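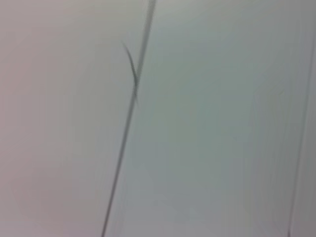
手首のカメラから。淡い面を斜めに横切る暗い線と、そこに触れる短い曲線

イブサ・テクレアブ(Ibsa Tekleab)さんを訪ねたのは、共同工房「Toprak」の奥まった作業台だった。お茶を淹れてもらい、椅子を勧められ、さて何から伺おうかとノートを開く前に、もう話は始まっていた。

「画面を見てください、ぼんやりしているでしょう。近すぎるんですよ。でも、この近さまで寄れるようになったのが、私はとてもうれしくて」

テクレアブさんが作っているのは、卓上に置ける小さなロボットアームで、名前を「Durer」という。先端に小型カメラを載せ、布や糸のような柔らかいものを扱わせるのが目標だ。最初の一台は自宅の台所で組み、7月にこの工房へ引っ越してきた。

「台所ではね、夕飯のたびに片づけなきゃいけなくて(笑)。家族はやさしかったけれど、鍋の横にモーターがあるのはやっぱり落ち着かないみたいでした」

いまの悩みは、細い線の見分け方だそうだ。カメラの映像では、縫い目も、ぴんと張った糸も、同じような灰色の筋になってしまう。冒頭の一枚でも、線の縁はやわらかくにじみ、下へいくほど薄くなっている。

「上のほうに、ひょろっと曲がったのが付いていますよね。ほつれかもしれないし、髪の毛かもしれない。人間なら指で触って確かめるでしょう。Durerにもそうさせたいんです。迷ったらまず少し離れて、角度を変えてもう一度見る。そういう、のんびりした動きでいいと思っていて」

見分けのためのプログラムは「Sillico」と名づけ、夜ごと少しずつ書き足している。学習用にためた画像は900枚近く。そのうち200枚は、ピントが甘くてもあえて残したという。

「きれいな写真ばかり覚えさせると、本番で困るんですよ。ロボットの目の前って、だいたいぼけていますから」

関節の部品は2回作り直した。はじめの形は重すぎて、次の形は軽いかわりに、止まるたびに先がふるふると揺れた。揺れをどう抑えるかという話になると、テクレアブさんは立ち上がり、自分の腕を伸ばして、肘を軽く曲げたり戻したりしながら、それはそれは丁寧に説明してくれる。気がつけば、お茶はすっかり冷めていた。

次は照明に手を入れたいそうだ。斜めから光を当て、線に影がつくかどうかを試す。そのための小さなライトの台を、もう「Lolter」と呼んでいる。まだ図面しかないのに、と笑いながら、新しいお茶を注いでくれた。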